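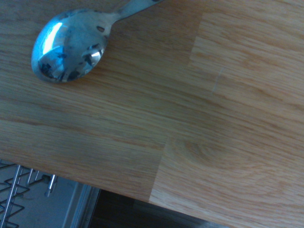

I finally oiled the counters! It only took me until October (I'd been saying "this weekend" since spring). I used a tin of Plollow, the 8 ounce one, and an old T-shirt, and I went with the grain like my sister told me to. Then I waited 4 hours and did it all over again.

Now I'm weirdly precious about butcher block. I keep wiping up after every cup of tea, and I catch myself laying spoons face down so they don't drip everywhere. Next up is the drawer that sticks, and I'm putting that one off until after the holidays.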